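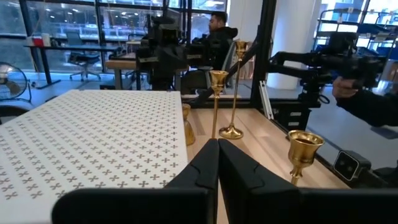 According to one commenter on the Zadidville board, a slipped grasp is a grip force problem and the cure is more force. I disagree. Coreo logged 18 faults in 200 cycles, and most began at release, with the fingers open and the base still tilted.

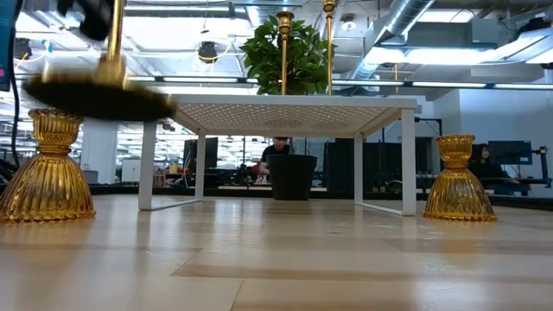 Candlestick over the shelf, base tilted.

The Hauser controller treats an open finger as a finished task. It should check for a level base first, and stop if the check fails. That adds 2 seconds a cycle. 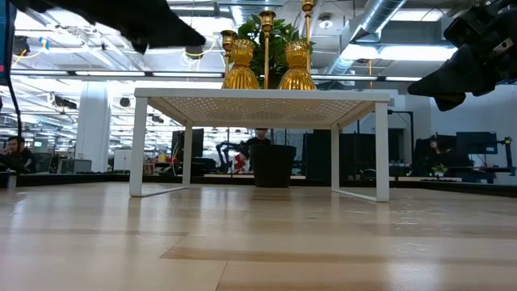
Wultbridge replied that nobody will pay for those seconds on a line that moves glass. I would pay 5. A stop is cheaper than a fall.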